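Progress report: Truta hostel linen and laundry project
October
By Felista Mfaume
Reading time: 4 minutes
Print this page
E-mail this page

This report covers the second half of the grant period. The first report dealt with the lease of the laundry building and the plumbing, and I have not repeated that here except where something has changed.

The grant pays for a shared laundry serving the five hostels in the Truta group. Before the project each hostel washed its own sheets and towels in domestic machines, or sent them out to a contractor in Udier when the machines failed. The contractor charged by the bag, and the bills were hard to predict. Two of the hostels had stopped changing beds weekly for long-stay residents.

Laundry building

The building is now in full use. The second washer was delivered three weeks late and the supplier, Corport, took the delivery charge off the invoice. Both washers and both dryers have been signed off by the electrician. The drain at the rear backed up twice in the first month. The landlord replaced a length of pipe and we have had no trouble with it so far.

The roof over the folding room still lets in water in heavy rain. It has been patched, and clean linen is kept on the other side of the building. The landlord has agreed in writing to do a proper repair before the winter but has not given a date.

Linen

At the start of the project we found that the hostels had bought their sheets from several places over the years. Sizes varied, and a good deal of time went on sorting them. We have moved to one type of flat sheet in white for all single beds. Fitted sheets were tried at Ghauri House for six weeks. Residents liked them, but the elastic went slack after repeated hot washes and they took longer to fold, so we went back to flat ones.

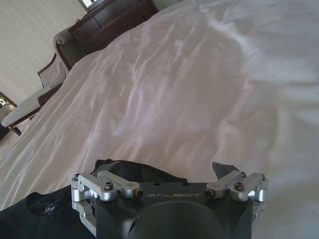

Old sheets in fair condition went to an animal shelter, and the rest were cut up for cleaning cloths. We bought 265 new sheets under this budget line. The original plan was for more, and the saving has gone towards mattress protectors, as agreed by e-mail with your office in the summer.

The new sheets are a cotton and polyester mix. All-cotton was the first choice of the house managers, but it needs ironing to look tidy and we have no roller iron. We put the question to residents at the house meetings. Most had no strong view. A few asked for cotton on grounds of skin trouble, and a small stock is kept for them and washed separately in a plain detergent.

Work done

The laundry handled 2516 kilograms of washing in the period, taking all five hostels together. Towels made up a larger share than we had expected. Ghauri House sends the most, as it has the quickest turnover of residents. The collection rota was changed in the second month so that Ghauri is visited twice a week and the others once.

Staining is the main cause of loss. Sheets that do not come clean after two washes are taken out of use. We have started to soak marked items overnight, and the number thrown away has gone down, although I would want to see another few months before saying by how much.

Missing linen was a problem early on. Bags came back to the wrong hostel and the managers blamed each other. Each hostel now has its own colour of bag and a slip goes in with the load, signed at both ends.

Staff and training

The project employs two part-time laundry assistants and a driver who works mornings only. One assistant left for a full-time post and the vacancy was open for about 17 days. House staff covered the gap. The new assistant has finished her induction, including the safe lifting course, and will do the chemical handling course next month.

Residents can also take work placements in the laundry. Take-up has been lower than planned. The early start puts people off, and those on benefits are worried about how the hours would be treated. We have moved the placement shift to begin at 10 am and asked the advice worker to see anyone interested beforehand.

Spending

Spending is within budget overall. Electricity is over, mainly from the dryers. We now spin loads for longer before drying and have put up indoor lines for use when the folding room is dry. Van costs are under, and I ask for your agreement to move the underspend across to electricity. The figures are in the attached table.

Next period

The main tasks are the roof, the second chemical handling course and a price for a roller iron. We will also write to two other hostels in Udier that have asked whether they could send us their washing for a fee. The washers have room for it, but the van does not, and they would have to bring it in themselves. I expect to have their answers in time for the next report.

Felista Mfaume
Project manager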